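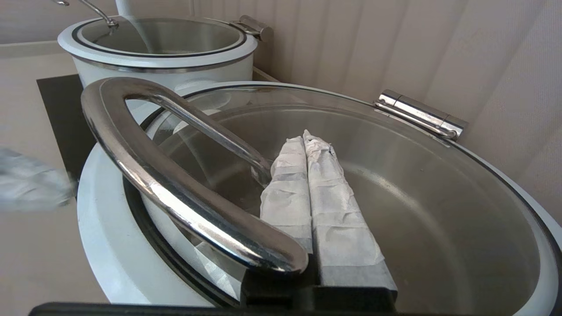 Is a pot with a hinged lid worth paying extra for? If you cook in a small kitchen, I think so, and I went in expecting to sneer.

The Felleck is white outside, steel inside, with a glass lid that stays attached to the pot. For 40 years I have put wet lids on whatever was nearest, usually the mail. That era is over.

Complaints: the big chrome handle shows every fingerprint, and the hinge collects starch with real dedication – an old toothbrush gets it out in about 5 minutes. Lorena Iturra, who shares my sink, would like it known whose toothbrush.

I bought the smaller one in September.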